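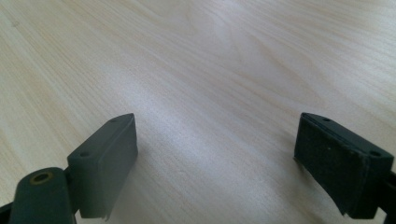 Figure 4a. Grain and glare on the pale wooden tabletop.

4.2 What a pale table does to the things on it

I came to this part of the study thinking I'd be writing about mugs. Then I read through the diaries (321 entries from 64 homes in Grelldale, and bless everyone who kept going through December) and people kept writing about the table instead. They liked pale wood, they'd picked it because it made a small room feel bigger, and then they complained about it for pages! The light lands on it and part of the grain washes out almost to white. You get that band down the middle of the surface in Figure 4a, with the softer tan lines only really coming back to either side of it. One of our diary keepers called hers "a lovely table until about two in the afternoon," and I've been quoting her at people ever since.

So what I wanted to know was pretty simple. If the table itself is this light, which everyday things stay easy to spot on it and which ones sort of melt in? Lavanya Achari had already sorted the objects people mentioned most into strong color, pale color and mixed, and I borrowed her sorting without changing it, apart from moving toothpaste tubes out of "pale" after a long argument with Ilir Obradović. He says a tube with blue on it is a blue thing. I say it depends which side is up. We settled on mixed.

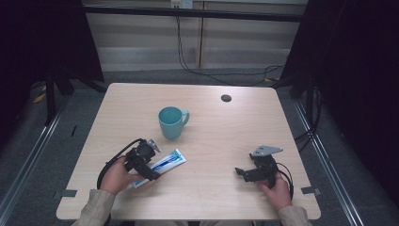 Figure 4b. Teal mug and white and blue tube on the light wood-grain table.

The mug and the tube in Figure 4b are a nice pair for this, and I keep going back to them. The mug is teal all over, a bit darker inside the rim, and against that blond wood there's no missing it. It also stands up, and that helps more than I'd have guessed. The tube is mostly white, lying down at an angle, and what your eye grabs is the blue printing and the stripe along its length. Take the blue away and I think you'd have a much harder time. Shamim Minhas pointed out that the same goes for the small dark hole in the tabletop: it's tiny, but it's dark on light, so you find it right away.

The diaries mostly agree with this. Things in the strong color group were hardly ever written down as "lost on the table," while plain white things (receipts, pill packets, one very unlucky hearing aid case) came up over and over. Mixed things landed in between, with a lot of spread from home to home, and I wouldn't lean on that group too hard. We asked 80 more people in Watalen the same questions on paper and their answers went the same way, though they were much grumpier about rings left by cups.

One thing I can't sort out from this data is standing versus lying down. Our mugs were nearly all standing and our tubes were nearly all lying, so color and posture are tangled up together. Radomir Radonjić wants to run it again with tubes stood on their caps, and I'd love that, but it belongs with the sorting task in Section 5.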